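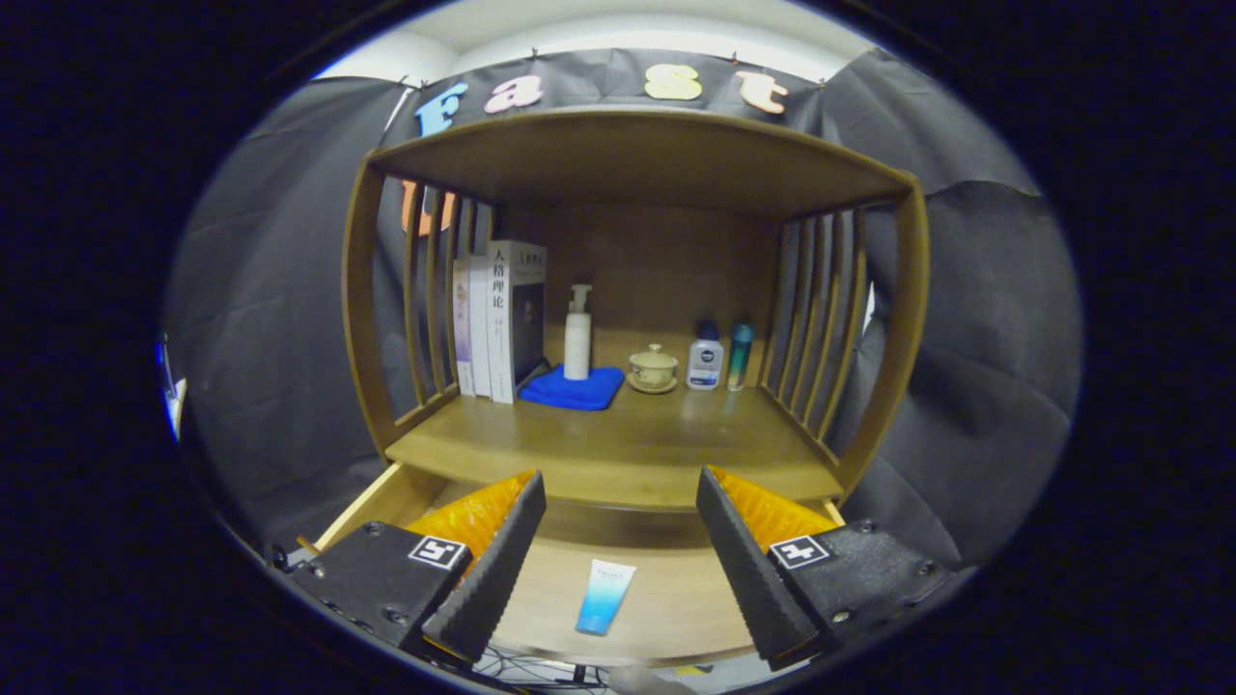
Our lettering so far, F-a-s-t on the black banner

slatside
Right, who else is doing a lettering display this term? Ours says "Fast" and I'm stupidly pleased with it. Pastel letters on black paper, light blue F, pink a, pale yellow s and a peachy t, all pinned up over dark grey fabric. The whole thing is for the Grercombe library's July display on speed words (quick, fast, rapid, swift and so on, one word per group). I'd love to talk cut-out letters with people who care about cut-out letters. What paper weight do you use? Do you trace or go freehand? Does anyone else get a bit giddy about a lowercase a?

mopoke77
Oh I'm in! Pastel on black is gorgeous. I go freehand for anything under a hand high and trace anything bigger. Paper weight, I use the Cestumix card, the middle one. The thin stuff curls overnight if you're anywhere near the coast and then your s looks like a prawn.

gumnut_press
Freehand all the way here. Fold the paper once for anything symmetrical and just go for it. Kids' letters especially, please don't make them trace. The wobble is the best bit.

KSolanki
Going to disagree with gumnut a little. I ran the sign table at our hall for years and the groups that traced first cut better freehand later. They'd learned where the weight of a letter sits. An s is a really hard shape! Top bowl smaller than the bottom bowl, and you only feel that once you've gone round a good one a few times with a pencil.
Kuldeep Solanki

gumnut_press
Kuldeep I take the point about the s but tracing turns every letter into somebody else's. I've seen displays with 100 letters on them and you couldn't tell who made what.

slatside
I did a bit of both — traced the F so it would stand up straight, then lost patience. Mopoke, which colours does the Cestumix card come in now? I could only find the brights.

mopoke77
Pastels are in the big mixed box. 2,000 sheets, so you'd want to split it with someone. I went halves with my sister and we're both still going on it.

tin_whistle
Can I put in a word for spacing? Everyone fusses over the cutting and then measures even gaps between letters with a ruler, and it looks wrong every time. You have to do it by eye. A capital F has all that open air under the arm, so tuck the a in closer than feels polite. Stand at the back of the room, squint, move a pin, squint again.

slatside
Tuck the a in! Yes! I shifted things about for most of Wednesday afternoon and couldn't work out what was bothering me.

KSolanki
Agree with tin_whistle completely. Bajpai's little book on poster lettering has a good chapter on this, page 213 in my copy if you can find it secondhand. He has you fill the gaps with imaginary sand and try to make every gap hold the same amount.

gumnut_press
Ha, I own that book and hated the sand thing. Turn the word upside down and look at it. Much quicker.

tin_whistle
Upside down works on paper, not so great when it's pinned to a wall, unless you're more bendy than I am.

mopoke77
Take a photo and flip that.

parkerov_fan
Has anyone used the Parkerov scissors for inside curves? Thinking of the hole in the a. I've been poking through with a craft knife and my mat is in ribbons.

mopoke77
Love mine. Short blades, so you turn the paper and keep the scissors still. Start in the middle of the hole and spiral out to the line.

gumnut_press
Or leave the counters solid. A filled-in a reads fine from across a room and it has heaps of character.

KSolanki
It reads as a blob, gumnut.

gumnut_press
A blob with character!

slatside
You two, haha. Ordering the short scissors tonight. We've got the swift group's word to sort out next and I'm keen to try a darker set of colours on cream. Has anyone had luck with navy, or does it just go black under hall lights?

tin_whistle
Goes black under ours. Try a teal.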